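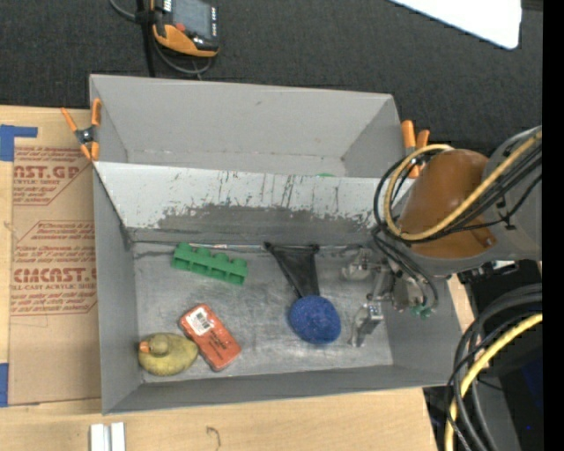

3. Wear on the Divided Bin

3.1 Condition of the divider

The bin has two compartments with a sloping divider between them. Damage to the divider was recorded before any cleaning. The upper part is still whitish and carries thin, dark vertical scratches. On the lower half the pale surface is gone over a wide area, leaving a gray patch with ragged edges. The floor of the front compartment is scuffed and streaked, with darker smudges near the back edge.

The scratches and the patch were logged as separate types of wear. Scratches were entered by direction only. The patch was traced onto film and the area taken from the tracing, 534 square centimeters. Eimear Foley made the tracing and Hefin Mostyn repeated it; the two differed by 2 percent.

3.2 Contents

The test set mixes hard and soft items. The front compartment holds a green building block with four studs, a yellow toy duck, a red-orange package with a barcode label, and a round, deep-blue ball-like object with a rough, speckled texture. Items were not sorted by hardness before use. The duck has a mottled surface that looks slightly dirty, and it was listed for washing with the block.

3.3 Cleaning trial

Two cleaners were compared, Komon and Plenau, both diluted 1 to 20 in tap water. Each was applied to one half of the floor with a cotton cloth and left for 6 minutes. Smudges were graded by eye against a printed gray scale. Komon scored one step better near the back edge. No difference was found on the open floor. Neither cleaner was used on the worn patch, where loose edges could lift.

3.4 Open points

The age of the bin is unknown, so no rate of wear can be given. A second tracing is planned for January, using the same film and the same corner marks.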